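Maintenance of a Two-Arm Tidying Robot: Project Report
Plustitz Technical Institute, Applied Robotics

3. Setup and upkeep

Our unit has two white arms and works from a standing position at the foot of the floor area. The task is picking wrappers off carpet and putting them into a black bag. The Flakach controller was already fitted when we took over in September, so our work was limited to cabling, gripper care and calibration.
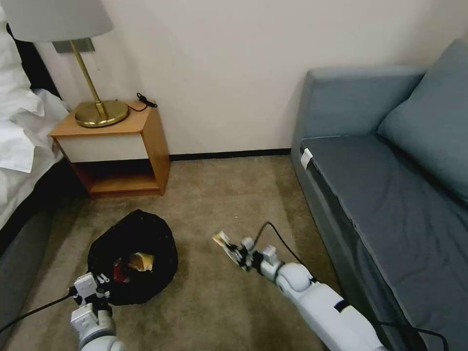 Cable routing gave us the most trouble. The gripper cables were first tied tight to the forearms, and the right one pulled at its connector when the elbow folded. We re-ran it with a longer loop and logged 289 cycles afterwards without a dropout. The ties are checked before each session.

The fingers collect carpet fibre. We wipe them with a damp cloth, let them dry, then run the Coman zeroing routine on both arms. Grip force was left at setting 2. Higher settings crushed the wrappers and made them harder to release.
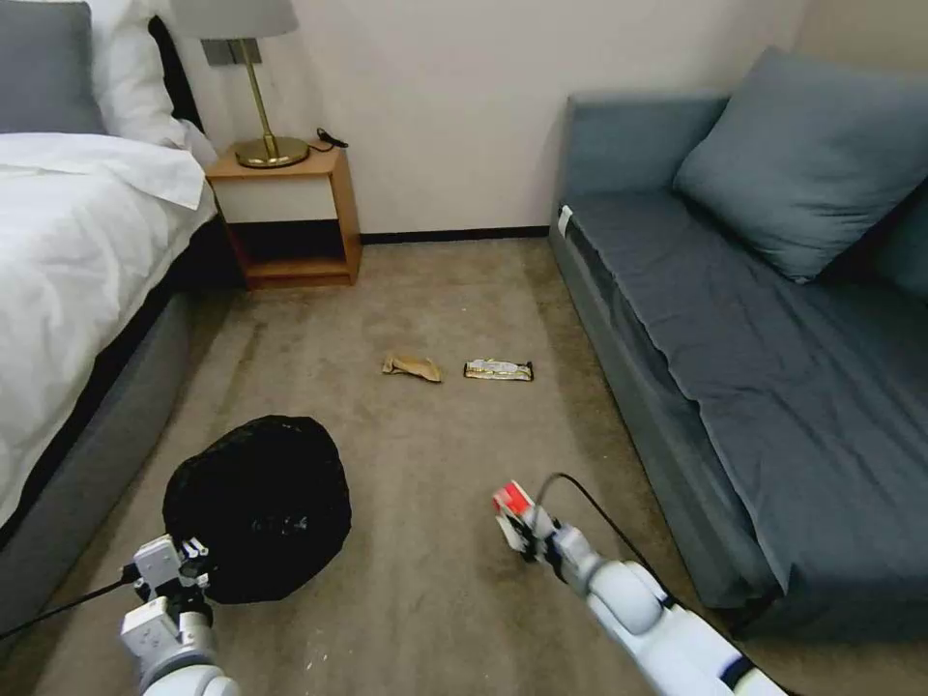 How often does the zeroing have to be repeated?
Once a session was enough for the left arm. The right arm drifted more and needed it after up to 390 cycles, or any time a cable was moved.

Finger pads were replaced at cycle 374 with spares from Stellholm. The old pads had worn on the inside edge only, and we have kept them for the next group.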